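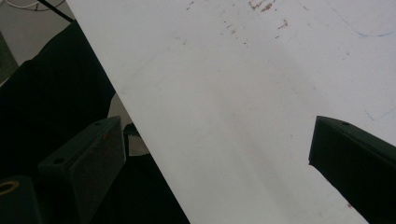
Handheld gripper over a marked white tabletop, fingers open. View from the tool's own camera.

Plelik Hand Tool for Recording Demonstrations
Sold by Galbraith Lab Supply
Page last revised November 26, 2023

In stock. Ships with two fingers, one camera bracket, one charging lead and a printed setup sheet. Camera sold separately.

Overview

The Plelik is a gripper you hold in your hand and squeeze. A camera rides on it and looks out past the two fingers. You do a task with it, the camera records the task, and the recording goes into a pile of other recordings that a learning system will be trained on. No robot arm is needed at the recording stage. That is the whole product, and we would like to keep the claims about it to that size.

We sell three lines of recording gear and we have used all of them in our own shop. We have read the same brochures you have. Most of them say that anyone can pick up a tool like this and produce useful training examples in an afternoon. Our experience is that anyone can produce recordings in an afternoon. Whether they are useful is a separate matter, and you may not find out until training is finished and the arm is reaching for something two inches to the left of where it is.

So read the rest of this page before you order. We take returns, but we would sooner not handle them.

What it does well

It is quick. Compared with steering a real arm through the same motion, a person with a hand tool gets through a simple pick and place in a fraction of the time, and is less worn out at the end of it.

It goes where people go. A bench, a kitchen counter, a shelf in a stockroom. You do not have to bolt anything down or fence anything off.

The fingers are thick, flat-faced and stiff. They do not flex much, so what you see in the recording is close to what a matching finger on an arm would do. Softer fingers are kinder to fragile items, and if you handle a lot of those you should look at the Butis set further down.

What it does not do

It does not know how hard you are squeezing. There is no force sensor in the base model. If your task depends on a light touch, the recording will show the fingers closing and will say nothing about how firmly. We have seen people try to get around this by filming a dial next to the work. We do not recommend it.

It does not stop you from doing things an arm can't do. Your wrist bends in ways that a six-joint arm will not follow, and your shoulder moves out of the way without your thinking about it. A fair share of first-day recordings get thrown out for this. The software flags some of them. It misses plenty.

It does not clean up bad habits. If the person holding it always comes in from the right, you are going to get a system that always comes in from the right.

About the "any surface" claim

The maker's leaflet says the tool works on any surface. We would put it more carefully. The position tracking in the Plelik software works by following small fixed details in the camera's view from one moment to the next. A spotless, glossy white table gives it very little to follow, and on a table like that we have watched the tracked path drift off and never come back. A table with scratches, stains and pen marks on it does noticeably better, since each mark is something to hold on to.

You do not need to go out and ruin a good bench. But if you have an old white one with chips and scuffs, think twice before you repaint it. If all you have is a clean one, put down a few bits of printed tape near the edges and leave them there for the whole session. Moving the tape halfway through is worse than never having put it down.

The other side of this is that a learning system can get attached to marks too. If every recording is made on the same table, with the same stain in the same corner, the system may come to use the stain as a landmark, and then behave oddly on a table that doesn't have it. Change tables. Failing that, turn the one you have and start from a different side. We have never seen a maker's demo video that did this.

How many recordings do I need?

This is the question we get most, and we can't answer it for your task. The leaflet gives a number. We asked where it came from and were told it was "typical." It was for one object on one table under one set of lights.

For what it is worth, on our own bench we tried a simple job, moving a block into a tray, with three people taking turns. We kept going until the trained system stopped getting better in any way we could see. Then we changed the lighting and it got a good deal worse. Draw your own conclusions about typical.

If you are planning a budget, plan for more places and more people before you plan for more repeats. Twenty-one recordings from one tired person at one table are nearly the same recording.

Before you record

Open and close the fingers all the way a few times with nothing between them. The software uses this to learn the full range of travel. Skip it and the widths in your data will be wrong by an amount that changes from session to session.

Check that both finger tips can be seen by the camera when the fingers are wide open. If one has dropped out of view, the bracket has slipped. Loosen, reseat, tighten.

Look at what is beyond the edge of the table. The lens is wide and takes in more than you expect, including cables, the floor and whatever is draped or stacked nearby. Some variety back there does no harm. Things that move on their own, such as a swinging cable or a person walking past, can pull the tracking off.

Wipe the lens. Then look through it again.

Record a short stretch of the bare table at the start of each session, with the fingers open and nothing to grip. You will want it later when you are trying to work out why one batch behaves differently from the rest. Sessions without one are hard to sort out after the fact.

During the session

Move a little slower than feels natural. Fast moves blur, and the tracking gives up before your eyes notice anything wrong.

Stop after 12 recordings and play some of them back. The leaflet suggests reviewing at the end of the day. We did that once and lost the day.

Keep the failures, but label them. A dropped object mixed in with the good runs teaches the system to drop things. A dropped object in its own folder may be of use to you someday. It may not. Storage is cheap enough to find out.

Write down who held the tool. You can use initials or a code. When a batch turns out badly, this is the first thing you will want to sort by.

Wear and care

The fingers will pick up scuffs on the faces. Ours did within the first weeks of steady use. Light scuffing has made no difference that we can measure. A chipped tip does, because the contact point moves, and a chipped finger should be replaced along with its partner. Do not run one new finger against one old one.

Do not paint or polish the fingers partway through a project. The camera sees them in every recording, and the trained system gets used to how they look. If you intend to change their color, do it at the beginning.

Keep oil out of the pivot. It ends up on the table and then on the objects.

Compatibility

The Plelik saves ordinary video plus a separate file of positions and finger widths. The file layout is described on the setup sheet, in English that could be better. It can be read by most training tools with a small amount of scripting. "Small" here means an afternoon if you have someone who does this for a living, and longer if you don't.

The maker says the recordings load straight into Famance without conversion. With the April release of the Plelik software they did. With the release after that, the time stamps came in shifted and we had to correct them ourselves. A fix has been promised. Test one recording all the way through before you make the other two hundred.

For the arm side, you will need fingers of the same shape mounted on your robot, with a camera at the same angle. This matters more than anything else on this page. If the view from the arm does not match the view from the hand tool, the recordings are of little use to it, however many you have.

Options and spares

Spare finger pair, stiff, dark. Sold as a pair only.
Butis soft finger pair. Fits the same mount. Not to be mixed with stiff fingers in one data set.
Camera bracket, replacement.
Arm-side mount with matching fingers. Check your flange pattern first.
Printed tape, one roll. You can also make your own.

Returns

Six weeks from delivery, with all parts. We will take back a tool that has been used, provided the fingers are not chipped. We will not refund on the grounds that the trained system did not work, and we would be wary of any seller who offers to.

Who should not buy this

If your objects are heavy, oily or very small, try a borrowed tool first. If you already own an arm that is easy to guide by hand and you only need it to do one job in one place, record on the arm and save your money. You will have a smaller pile of examples, and they will at least be motions your arm can make.

Everyone else, add to cart or write to us with a description of the task. Tell us what the objects are, what the table is like, and how far the arm can reach. We answer in the order the messages come in.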